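From: Esben Baldursdóttir
To: kit-and-clothing list
Date: 2026-10-12
Subject: Re: [kit] Storing the club jerseys over winter, hangers or boxes?

Hello all,

I am answering to the message from last week, and I am sorry that it became long. I quote only the part I am answering to.

> We are getting the summer jerseys back from the players now, and every
> year it is the same question. Half of them come folded in a bag, half of
> them come on whatever hanger the person had at home. Last February when
> we opened the boxes, many had hard creases over the chest and a few
> had shoulders with two small points, like ears. Do we hang or do we
> fold? And is it worth to buy the same hangers for all? I would like one
> rule we can send to everybody, so I don't need to explain it again on
> the phone.
>
> Also: what do people do with the black trim on the yellow ones? I have
> two where the side has become a bit gray and one where the yellow
> beside it looks dirty.

My short answer is: hang them for one night, then fold them and put them in boxes. The long answer follows. I have kept the jerseys at my home for 17 winters now, first in the hallway and later in the spare bedroom, so I have made most of the mistakes already.

First, the washing. I wash all of them inside out, in cold water, with the zipper bags that Fudell sells for underwear. One jersey in each bag. I do not use softener, because our fabric gets a greasy touch from it and the sweat smell stays in. If somebody returns a jersey which is "already washed", I wash it again anyway. Please don't be offended. I can't tell from the outside who used softener.

About the black trim: the gray look on mine was from detergent powder that did not dissolve. I changed to liquid and it went away after two washes. The dirty yellow is more difficult. If the black has bled into the yellow, I don't know any method which takes it out without making the yellow pale also. I tried a color remover on one old shirt and I got a shirt that was light yellow with brown sides. So don't do that on a good one. What helps is to take the jersey out of the machine at once when the program is finished and not leave it lying in the drum on top of itself.

Second, the drying and hanging. I dry them flat on a rack with the neck open. When the fabric is dry to the hand I put each one on a hanger until the next day, so that the seams and the collar can get the last of the air. The seams hold water much longer than the front. I learned this in my third winter, when a whole box smelled like a cellar.

Which hanger is a question where I have changed my opinion. I used thin wire ones before, and these are the ones that make the ears. Now I use wooden hangers, dark brown, with a metal hook. Foteck has them and I think Tipoki also, but the Tipoki ones I saw in the shop were a little narrow for the adult sizes. The wood should not reach further than the shoulder seam. If it pushes out into the sleeve, you will see it in the sleeve the next season.

How you put the jersey on the hanger is important too. Don't push the hanger in through the collar from above. The collar is the first part to become loose, and after that it never lies flat on the neck again. Put it in from below, one shoulder first, then the other, and at the end let the hook come out at the neck. I do all this over the bed, where there is enough space for the sleeves and nothing falls on the floor. A smooth sheet without a pattern is good for this, as you can see at once if there is a loose thread or a piece of grass.
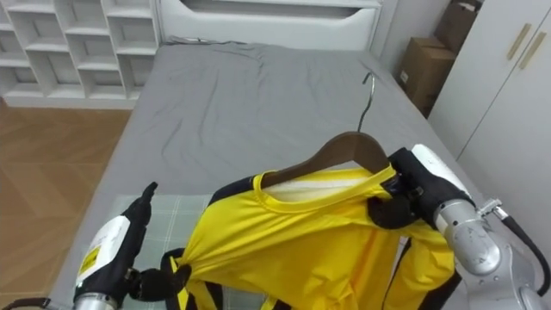 The wooden ones are fine for one night, but I would not leave them hanging the whole winter, writes Nemow-Anna in her answer to me off the list, and she allows me to repeat it. She had 7 of the long-sleeved jerseys hanging in a closet from October to spring, on good hangers, and all of them had grown longer in the body. The fabric is knitted and it goes slowly down from its own weight. She folds now, with paper between. She also asked me to say that she has space for two more boxes in the Nemow storage room if somebody needs it, and that you should write to her directly.

I agree with her, and this is why I say fold for the long time. The creases from February come in my opinion from two things: too many jerseys in the box, and folding over the print. When I fold, I do it like this:

Lay the jersey on its front on the bed, with the back up. Pull it straight by the lower edge and the shoulders, gently, until the side seams run straight. Ours have black panels in the sides, so it is easy to see if it is twisted, the panel should have the same width all the way down. If you fold it when it is twisted, the twist is still there in the spring.

Put one sheet of thin white paper in the middle of the back. Fold one side over with the sleeve, then the other side. The folds should go beside the print and not through it. Then fold from the bottom only once, up to the collar. Many people fold two or three times to make it small. This looks nice in the box but makes the hard line over the chest which you described.

For paper I bought a pack of 300 sheets from Fudell some years ago and I am still using from it. Don't take newspaper, please. One family did this and we had half a weather report on the back of a goalkeeper.

Third, the boxes. Normal cardboard boxes are good enough if they are clean and dry. I know that some people on this list prefer plastic with a lid, and I did this for two winters. The trouble is when something is a little bit damp, then it stays damp until you open. Cardboard forgives more. What I do:

- never more than ten jerseys in one box, in two piles beside each other
- sizes written on the short side of the box, not on the top, as the top will have another box on it
- the box does not stand against an outside wall, there should be some air behind
- I leave the flaps open for the first days and close them after the weekend

I also don't put the box directly on a stone floor. On a wood floor I think it is no problem. If you have a cellar only, put something under.

Those who have a shelf with open squares can also use this for the small sizes. The children's jerseys fit very well when they are folded once more in the length, and I find it practical when a new child comes in the middle of the season and needs to try. But it must be a room where the sun does not come on the shelf. Yellow does not like the sun. I had one pile near a window and the top one has a pale stripe exactly where the sun reached.

Now the question if we should buy the same hangers for all. I asked for a price at Foteck, and for a quantity of 300 they would give a discount, but this is of course much too many for us. Even together with the handball people we would not come near this number. My suggestion is to buy one small set which stays with the person who does the jerseys, and the families can return them folded or in a bag, as they like. In this way nobody needs to send a hanger back, and we don't get the mixture of hangers which we have now. I have a whole bag full of those which came with the jerseys over the years. If you miss one, write to me and describe it.

For the rule you asked for, I tried to write something you can copy and send:

"Please return the jersey as soon as possible after the last match. Turn it inside out and wash it cold, with liquid detergent and without softener. Dry it on a rack, not in the dryer. Do not iron. Put it in a bag with the name and the size on a piece of paper. If something is torn, please write it on the same paper, we can repair small holes."

You can change it as you want. My English is maybe too stiff for the parents, so somebody can make it more friendly. I would keep the sentence about the dryer in any case, the print on the back is the part that suffers from it and we can't replace the print alone.

There is one thing where I don't have an answer and I would like to hear from others. The white lining inside the neck becomes gray on the older jerseys, also if I wash them after every match. I have tried to brush it with soap before the washing, and it helps somewhat, but the brush makes the fabric rough. Does anybody have something softer? Somebody told me to use an old toothbrush, but I have the same problem with that. And please no bleach, it will run into the yellow.

I will do the adult sizes during the next two weeks in the evenings. If you still have a jersey at home, please leave it with me before that, or tell me if it comes later, so that I keep a place in the box.

Many greetings,
Esben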